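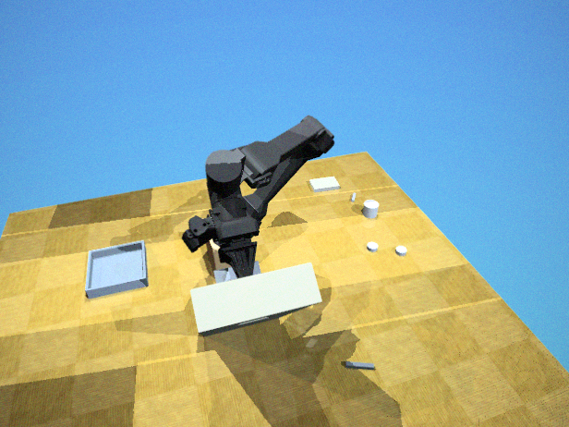
Butcher block finish for a shared bench top: oil or film?
Forum: Finishing and Refinishing

jkadlec
Refinishing the bench tops at Zunisstead before the fall classes start. Block construction, mixed tones, flat-sawn and quartered pieces glued up together. The old finish was an oil and wax blend, reapplied every August, and it has gone gray near the sink. I have sanded one top to 120 and stopped there. Options are a hardening oil again or a waterborne poly. Tops see glue, coffee and the occasional soldering iron. No food.
— Jarmila Kadlec

montoya_shop
Film finish, three coats, done. Oil on a shared bench gets maintained for one year and then never again. Sand to 150 before the first coat, scuff between coats with 320.

DH_Won
Disagree with montoya_shop. A film over a wide block top fails at the glue lines. The blocks move at different rates, the film cracks along the seam, water gets in, and you are back to gray wood with plastic over it. Oil can be spot repaired in 30 minutes. Poly cannot.

montoya_shop
It fails at the glue lines if only the top face is coated. Coat both faces and the ends equally. I have a top from Jultov with 82 months on it and no open seams.

DH_Won
One top in one building. What is the humidity swing there?

montoya_shop
Low. Heated all winter, humidifier running.

DH_Won
Then it doesn't tell us much about a room with a sink in it.

jkadlec
Humidity here is not controlled. Summer is bad. The undersides are bare and I can't flip the tops without unbolting the vises.

pell_grain
That settles it for me. Oil. A few notes:
Gray near the sink is probably iron stain or mildew. Oxalic acid takes out the first, bleach the second. Test a corner. Never mix them, rinse fully between.
Don't go past 200 grit or so. Finer than that and the oil sits on top.
Wipe off everything that hasn't soaked in after 20 minutes. Lay the rags flat outdoors to dry — they can self-heat in a pile.

jurnel_fan
Is anyone using the Jurnel hardwax? The can claims one coat.

pell_grain
Used it. I put on two.

jkadlec
Tried oxalic on the corner Thursday. The gray lifted, so iron it was. Going with oil, two coats, and a rubber mat by the sink. Will unbolt one vise and do that underside as well.

montoya_shop
Still think you'll be redoing it next summer.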